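Kitchen Notes: The Great Counter Clear-Out

Hi again, friends! You asked what I've been up to since November, and the answer is hauling stuff off my kitchen counters (and then hauling half of it right back, ha). I gave myself one rule: if I hadn't used it in 3 weeks, out it went.
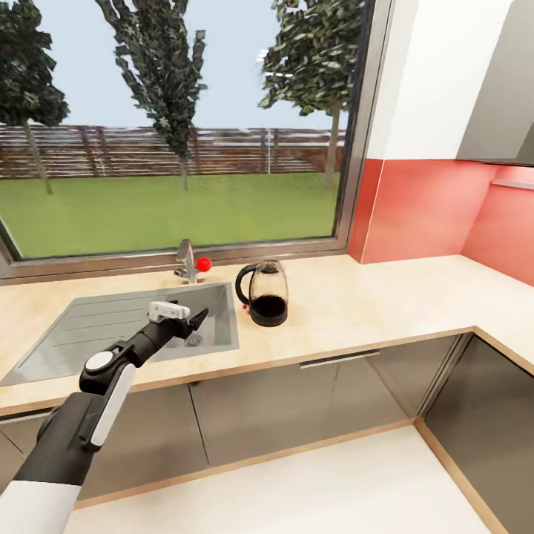 Steel sink, beige counter.

My neighbor Julián Aranda took the bread machine, bless him, and the waffle iron went to his sister. I did keep the big stockpot, because soup season is soup season! Then came the spice drawer. I had two open jars of cumin and a paprika older than my car.

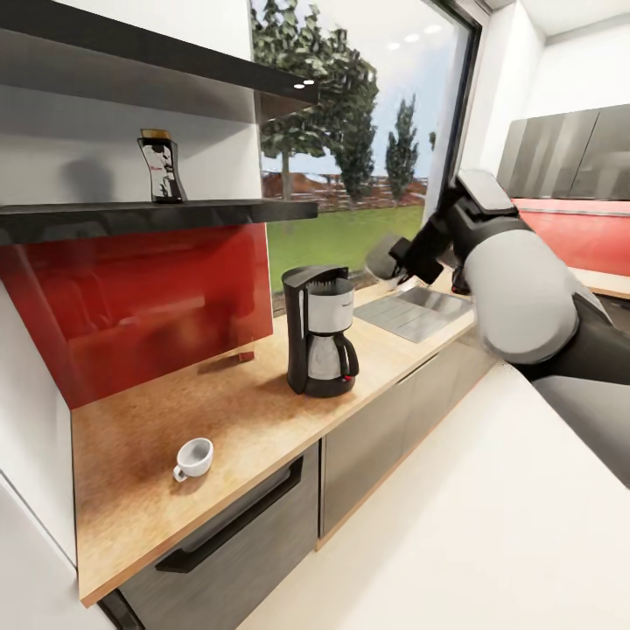 I buy less at a time now, and I write the month on every lid with a marker. It takes me two minutes after shopping and I've stopped buying doubles (mostly).

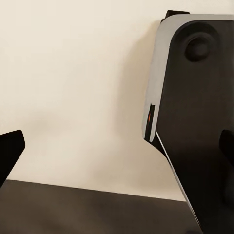

Next up is the freezer, which scares me a little. Gonzalo Robles wrote in to say he found 500 grams of mystery stew in his and ate it anyway. Brave man! Send me your own freezer stories by Friday and I'll print the best ones next time.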